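The Slow Shift at Hollis

By the time I got my coffee and found a stool, Bimla Mittal had already been at it since early morning. She used to pack returned household stuff at Clostbridge, 400 items on a good day, and her wrists still remember it. Now she trains the arms that are learning the job, and she talks to them the way I talk to my car.
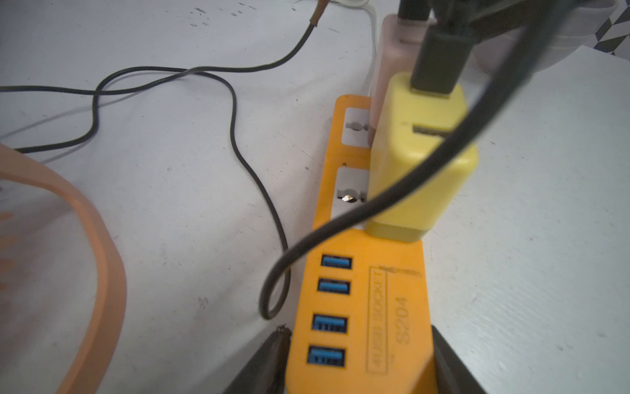 Cords are what everybody complains about. "A box is easy," Bimla told me. "A cable never sits the same way twice!" She's been on the cable problem for 11 weeks, and she has opinions (strong ones) about people who don't wind things up before sending them back.

I'd expected gloomier talk, I admit. Bimla got a 15 percent raise with the move, and she sits down most of the day – a big deal when you're 58 and your knees are shot. But she misses the packing line, the gossip, the radio fights. Elisa Amato, who's still on the floor, worries more. She asked her manager what happens once the arms get fast, and she's still waiting on an answer.

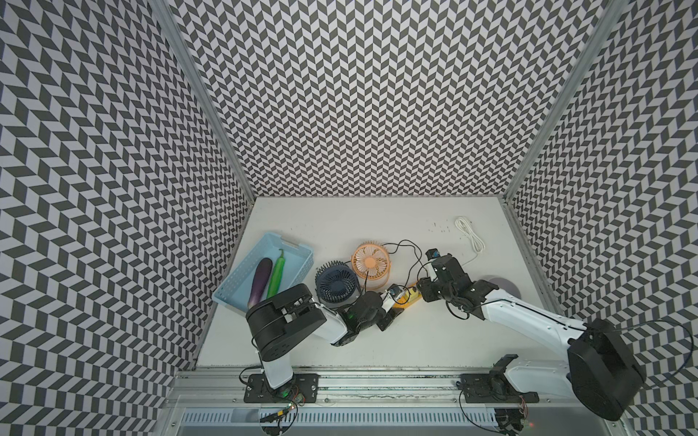

What the Floor Wants

Elisa's list is short. She wants training offered to everyone, on paid time, before the next pair of arms gets ordered in January.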